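About Skalley

Hi, I'm Alcides Ríos, and I started Skalley after spending way too many evenings watching robot arms do something dumb over and over in a simulator. We're a small shop. We build and test the control programs for two-armed work cells, mostly for folks who need small stuff put into drawers and taken back out again. Everything gets run in simulation before a customer's real arms ever move.

People always ask how we got so picky about faults, so I might as well tell you about the Tamayo job.

Tamayo was our first two-arm project, a drawer task for a customer called Benarley. On our screens it looked great! We ran it 3,454 times, I wrote a very proud email, and then somebody at Benarley wrote back asking why the log said "drawer closed" on runs where the drawer was plainly still open. Ouch.
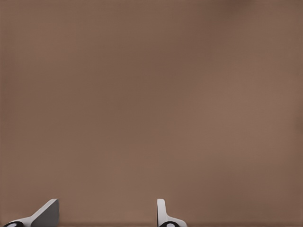 So I went back through the recordings (the wrist views too, which I'd been skipping because they're mostly tabletop and boring) and found 90 runs with the same problem. The fingers would lose the drawer partway through the push, the arm would finish its move with nothing between them, and our program checked the arm's position, saw the right number and called it done. It never once asked where the drawer was. Worse, that "done" was also the signal that let the second arm come in. On a real bench you'd have one arm swinging toward a drawer that was still sticking out, maybe with a person leaning over to fix it. I didn't sleep much that week.

We pulled the release and told Benarley exactly what we'd found. Then we rewrote the check so it looks at the drawer itself, and the second arm stays parked until that check passes. If the two disagree, both arms stop and a human has to clear it. We ran another 800 with the new check, 600 of them with the grip made slippery on purpose, and went through every single stop by hand. My eyes have never really forgiven me.
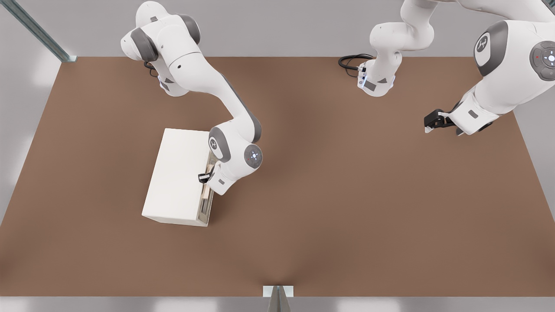

The drawer task in simulation, left gripper at the open drawer.

That check grew up into Brutemico, our fault-testing kit, and it's now the first thing we set up on any new job. We also keep a page of our own mistakes that customers can read. Tamayo is at the top and it's staying there.

If you've got a cell that says it's finished when it isn't, drop us a line, we love those. New projects open up again in April.

Page updated 23 March 2024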